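My Larnetau hand gripper, so far

4 min read

Okay, so a bunch of you asked for the gallery version of my notes on the Larnetau kit, and I finally sat down and did it on 2/15/22 with a big pot of coffee. I bought mine in September with my own money, it cost me $1,996 with the Dronau wrist camera included, and I've been using it most evenings to record little pick-and-place jobs for the arm in my garage. If you've never tried one, you hold the handle, squeeze, do the chore yourself, and the recordings go off to train the robot. It's weirdly fun! My forearm disagrees after a while, but more on that further down.

I looked at two other kits before this one. The Fletby is lighter and a good bit cheaper, but the trigger felt mushy to me and I didn't love having to buy the camera mount separately. The Prajapati is a beautiful thing, only it wanted its own laptop software and I'm a stubborn person with an old laptop. So, Larnetau. The box had the handle, the finger set, two spare pads, a charging cable and a hex key that I lost almost right away (any small hex key from the hardware store will do, don't panic).

Setup took me one evening. The printed guide is fine up to the calibration page and then it gets kind of breezy, so watch the video for that bit. You open the jaws all the way, hold them over something plain, and wait for the beep. I do it over a bare tabletop and it goes through much quicker than it did over my cutting mat, which is covered in grid lines and glue.

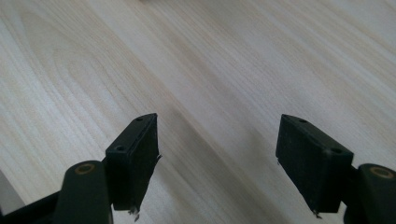 Jaws wide open over the blond wood tabletop, with the two screw holes showing on top of each black pad and a few ragged scraps hanging on around the edges.

I like how the fingers are put together. The pads are plain rectangular blocks, and those brass-colored rings on the arms make me happy every time I look at the footage, I can't help it. Matte black was a good call too, no glare bouncing back at me when I have the desk lamp on. The pads do pick up scuffs, so if you're fussy about that sort of thing, be warned.

Now the grumbles. The trigger spring is stiff, and I've got average hands. I take a break after every batch or my grip gets lazy and I start dropping things, and then I have to throw those recordings out. The company says up to four hours on a charge and I get less than that with the camera running, though I do leave the preview on the whole time, which can't help. Also the carrying case has no slot for the cable. Why?

Support has been great, I'll give them that. I wrote in about a sync problem between the trigger and the video and got a real answer the next morning, with a settings file attached, and it's been solid ever since.

Would I buy it again? Yep, for tabletop stuff I would. If you mostly want to grab big or heavy things I'd go try the Prajapati first. I'm doing a sock-sorting set next and I'll add those pictures to this page when I've got enough good ones.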